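Gondach Street shared kitchen opens its doors to home cooks

Anyone who has ever tried to cook a wedding supper on two working burners will be glad to hear that the shared kitchen on Gondach Street is open at last. The kitchen takes up the ground floor of the old Soriano bakery, which stood dark for 8 years after the family retired, and plenty of neighbors stopped by on opening morning just to see the lights on again.

The idea is a simple one. Home cooks, small caterers and people who sell jam or dumplings at the Flendberg market can rent a station by the hour, use the ovens and the cold room, and go home without a sink full of pots. Bakers have been asking for something like it for as long as the market has been running, and the waiting list had reached 451 names by the end of August. 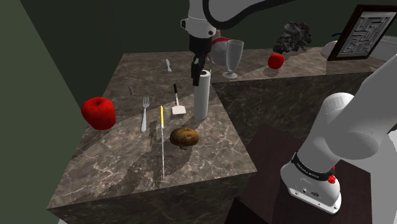 What it costs and how to book

A station is $8 an hour on weekday mornings and a little more in the evenings, when demand is expected to be highest. Flendberg residents pay no joining fee this year. Everyone else pays a yearly fee of $200, and that covers a shelf in the dry store and a place in the food safety class that all new members have to take before their first session. Bookings can be made at the front desk or by phone, and the desk staff are patient with people who would like to talk it all through first – bring your questions, and perhaps your grandmother's recipe card too.

The building needed a good deal of work before any of this could happen. The old brick oven could not be saved, sadly, but its iron door has been cleaned up and hung in the entry, where a number of longtime customers have already had their picture taken beside it. The wiring is new, the back steps have been replaced by a ramp, and the drain that used to flood the alley every spring has finally been dug up and put right. 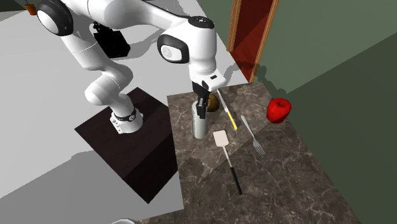
By the Neighborhood Desk, Staff Writer

Most of the money came from the town's main street fund, with another $3,000 raised at the Putik Park pie supper, an evening many of us remember as much for the thunderstorm as for the rhubarb. Any of that money left over will go toward a second cold room, which the market sellers say they will need once the holiday orders start coming in.

A free open house is planned for September 26, 2023, from noon until the soup runs out. Children are welcome, parking is behind the library, and visitors who want a taste of everything are asked to bring their own bowl and spoon.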